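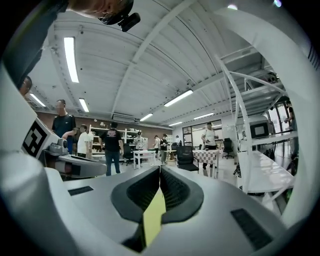 Salix gripper: set-up and care notes

Welcome! These notes cover one tool, the hand-held gripper we call Salix, and everything that keeps it fit to record with. They were started by Mabli Landeg in Wornness and have been filled out by Eulalia Carrasco, who looks after the second unit in Cáceres. If you've just been handed one, hello – you're going to enjoy it.

Last checked against the tool: 05/03/2020

What's in this folder

setup.txt – the short checklist to tape up by the bench
pads.csv – pad changes, one row per pair
mison/ – the sync and calibration scripts
sessions/ – 124 recordings, each with its own log

Finger pads

The two dark grey pads face each other, and the ribbed black inner side is the part that does the work. Wipe the ribs with a barely damp cloth before every session and let them dry with the fingers open. Don't use solvent. Look along the ribs from the tip end; if the edges have gone round on one pad, change both and write it in pads.csv. We swap at 300 grips on heavy objects even if they still look fine, and I promise you can feel the difference straight away (a fresh pair is lovely).

When the new pair is on, close the fingers slowly and check that they meet flat. If they touch at the tips first, slacken both screws, squeeze, and tighten again while squeezing.

Shell

The pale shell marks easily, so clean hands please. Keep tape and stickers off the small black slots either side of the fingers. Eulalia found a curl of masking tape in one after a long day and it took tweezers and a good deal of patience to get it out.

Markers

The black-and-white square markers need to stay flat and matt. Reprint one as soon as a corner lifts. Measure the new print with a steel rule and put the real width into mison/markers.cfg, even when it looks the same as the old one. Mine came out small for most of May before I thought to turn off "fit to page".

Calibration

Run mison/calibrate with the fingers fully open, then fully closed. It wants 50 good views and will beep when it has them. Move slowly and tilt the tool as you go. If it stops short at 70 per cent, clean the lens and start over; topping up an old run gives odd results.

Still to do

Better photos of the pad screws
A Spanish copy of setup.txt (Eulalia has begun)
Spare screws for Cáceres – Mabli to post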